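Dodholm Community Help > Robots and Automation > Safety and good practice

House rules for a two-arm bench that works with hot food - what do you put on the sheet?

Posted by callow_bench

Trying to write a one-page rule sheet for our bench before Thursday. Two arms, one table, an electric steamer with a glass lid, steamed buns, a plate. Task is lid off, buns out, onto the plate. Right now the "rules" are whatever the last person shouted across the room, and I'd like something on paper that a new person can follow without me standing there.

What I have so far, very rough:

Hands off the table when the arms are enabled.
One operator per session, name on the sheet.
Stop button within reach of the operator, not behind the laptop.
Grippers open and empty before anyone calls the bench ready.
Cables off the work surface.
Nothing on the table thats not in the task.

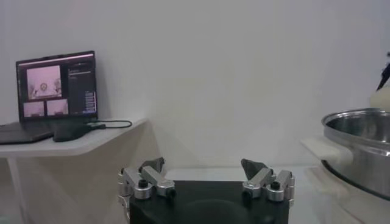

Does the person on the laptop count as the operator if somebody else is moving the arms?
Only one of them can be, so pick before power-on. Ours is whoever holds the stop. The laptop person can call a halt out loud but doesn't start anything.

Other thing I'm stuck on is speed. We run slow when people are near and faster when they're not, but "near" is doing a lot of work there. Do you tape a line on the floor? And is there a real standard I should be reading or is that overkill for a bench this size?

4 replies - 2 hidden by moderator

tadora_shop

tape line yes. also wear gloves. steam burns are no joke

Melaniia Moroz

Not overkill. Start with ISO 12100 for the risk assessment, then ISO 10218 for the robot side. Most people jump straight to the speed question and skip the assessment, then argue for a month. Do the assessment first, on paper, one row per hazard. For your bench I'd expect rows for pinch between the fingers, pinch between the two arms, steam, hot metal, glass, tipping the pot, cables.

Don't treat "it's a collaborative arm" as the end of it. You assess the whole job, including whatever the gripper is carrying. A slow arm with a hot lid is still a hot lid. Water boils at 100 C and the steam coming off it will get you well before you touch the pot.

Stuff I would add to your list:

Write down where the lid goes. Ours goes flat on the table to the left of the steamer, handle up, and the other arm stays out of that side until the lid is down. Same spot every run.

Plate on the opposite side from the lid. Then neither arm has a reason to cross over the pot.
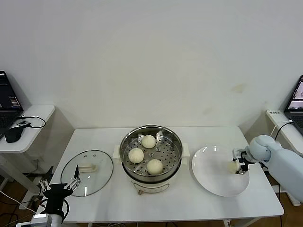 Zinchenko wrote in under this to say the no-crossing rule should be a limit set in the software as well as a line on the sheet, as people forget the sheet by the second week. Agree with that, do both. But test the limit after every update, don't assume it's still there.

More:

Steamer knob to off before anyone reaches in, and arms disabled. Two separate steps, two separate tick boxes. Don't merge them, people tick the merged one after doing half.

Food handling. If people will eat it, then the fingers and pads have to be suitable for food contact and cleaned on a schedule, and that's a whole other page. If they won't, put DO NOT EAT on the sheet in big letters. Someone will try.

Log every stop, even the dumb ones. Time, who, what the arms were doing. We review ours every Friday and half the rules on our sheet came out of that log.

On the tape line - fine as a reminder, but it isn't a safeguard. Where it goes should come from how far the arms reach plus how far they travel before they really stop. Measure the stopping with the load on, at the speed you run. Then add reach for a person leaning in. Arm specs are for the arm, your gripper sticks out past that.

pete_9

We just have a laminated card that says "if in dobut, stop". Works ok. Would steal the lid rule though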